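In praise of the slow reply

My neighbour Tiina Sjöberg still answers letters by hand, and it takes her 15 days, give or take a cold. I used to find this maddening. I'd write to her about borrowing the trailer and by the time her answer arrived I'd have hired one, used it and taken it back. But I've come round to her way of doing things, and I'd like to make a small case for it here.

Last March I stopped answering work messages after 5 in the afternoon. My old colleague Ravinder Grewal warned me that people would be cross, and for a week or so a few of them were (sorry again, Ravinder). Then they got used to it, and their questions got better – longer, kinder, with the actual problem in them. I reckon a person who expects to wait a while thinks a bit harder before hitting send.

We've somehow let quickness stand in for courtesy. It's a lovely thing to be answered, of course it is, but I'd much prefer to be answered by someone who has read to the end of what I wrote.
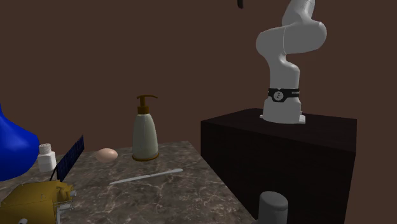

A computer rendering of a white robot arm on a dark pedestal.

So if you've a letter sitting on the kitchen bench, leave it there until after tea. Have a proper think about your friend, then write back and tell them how the garden's going.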